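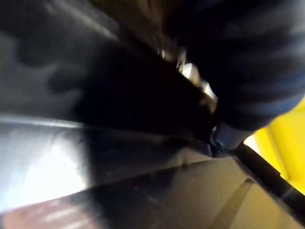 Notebook, Aug 21, 2020

Writing this up the same evening, while my feet still hurt and before the good bits run together. We had the visitors from Wadness in all afternoon, plus a few from Fetthorpe who heard about it and asked to tag along (fine by me, we had the chairs). Final sign-in sheet says 16 people. I'd planned for 14, so two of them got handouts with the old cover page. Note to self: print extra.

Started with the usual tour, front to back. I talked too long at the charging bench, as always. Rianne De Haan kept making the wrap-it-up sign at me from behind the group and I kept pretending I couldn't see it. Then we split them in two, half with her at the teach station and half with me at the arm, and swapped after coffee.

The arm. We ran the pick-and-place routine I've been fussing over since March, the one we call Vidton after the street where we used to park. First half of the afternoon I kept the speed way down so people could follow what it was up to, and I think that was the right call. You get much better questions when folks have time to guess where it's going next! A man from Fetthorpe called every move out loud before it happened and got most of them right. He was thrilled. So was I, to be fair.

For the second group I turned the speed back up to what we use for real work, and put the wrist view on the big monitor. This was the hit of the day. Up close the wrist camera gives you mostly smear and shadow while the arm is moving fast, and people loved trying to work out what they were looking at. One woman asked how on earth the arm could make any sense of that, and I got to explain that it mostly doesn't try to: our routine only trusts the wrist view once the arm has slowed for the approach, and goes by the joint positions the rest of the time. I should draw that on the whiteboard next time. I did it with my hands and I don't believe it worked.

Things that went wrong, in the order I remember them:

The teach station pendant froze right at the start of Rianne's first session. She restarted it and talked about emergency stops until it came back, so smoothly that her group thought it was part of the plan. It's the same freeze as in the spring. I have the log saved under today's date in the shared folder, last line is code 499, same as before. If anybody has an idea what sets it off, please write it next to this entry, because I've run out.

The arm stopped itself twice on me. First time was a plain force limit, my fault, I'd left the threshold where I had it for the foam blocks. Second time I'm less sure. It halted on the approach and the message had already scrolled away when I got to the screen. Need to make that message stick until somebody clears it. I've been saying so for months.

Coffee ran out. Edwards (the bakery, I mean, we still get the pastries there) sent plenty to eat but I forgot to order the second thermos.

Things people asked that I want to keep:

How long would it take to teach it a new job? I said an afternoon for something simple. Rianne said two days and a bad mood. Her answer got the laugh and is probably closer.

Does it wear out? I told them the cycle counter on this routine read 3,077 when we switched on, and that the cables around the wrist are what I check first. I checked them again after everybody left, with a flashlight. One tie has worked its way toward the joint. Not rubbing yet, but I moved it back and put a pencil mark where it ought to be so we can tell if it creeps again.

Could a person push it out of the way? Good one. We did the hand guiding demo on the spot, which wasn't on the schedule, and everybody who wanted a turn got one. Some people grab it like a railing. Others use two fingers and barely breathe. The drag felt heavier to me on the way up than on the way down, so I'd like to redo the payload setting before the next visit. I suspect it's still set for the old fingers.

What do you do when it misses? I said we write it down, and held up this notebook, and a lady in the back asked to see a page. So now Wadness knows what my handwriting looks like.

Overall I'm happy. Slow run first and fast run second is the order to keep. I'd cut the tour by a third and give that time to hand guiding, and I'd like the wrist view on the monitor from the beginning, even for the slow group — they only got a peek on the way out and were a little jealous. Rianne wants a second stool at the teach station and a spare pendant. The stool I can do.

To do before we use the arm for anything real:
Force threshold back to normal, and write the foam value on the card.
Payload setting, with the new fingers weighed properly this time.
Sticky halt message.
Copy the pendant log off the shared folder before the cleanup script gets it.
Thank-you note to Wadness, and one to Fetthorpe.
Return the folding chairs, the blue tape marks which ones.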